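Toast month at Kutedden

We've been collecting breakfast examples for the Fostell model all through August, and I've eaten more toast than I'd like to admit.

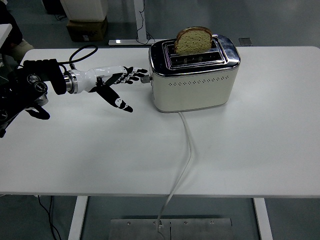
Couldn't you just script the lever press and skip the demos, one reader wrote in after the last issue. Fair question! We tried a script in the spring and it fell over as soon as the toaster got nudged. So now it's 50 demos per toaster position, with the hand coming in at the lever from a slightly different spot each time - seven positions so far, and an eighth if my patience holds. I toss any run where I fumble the approach. The Tarigan bench is next, with kettles.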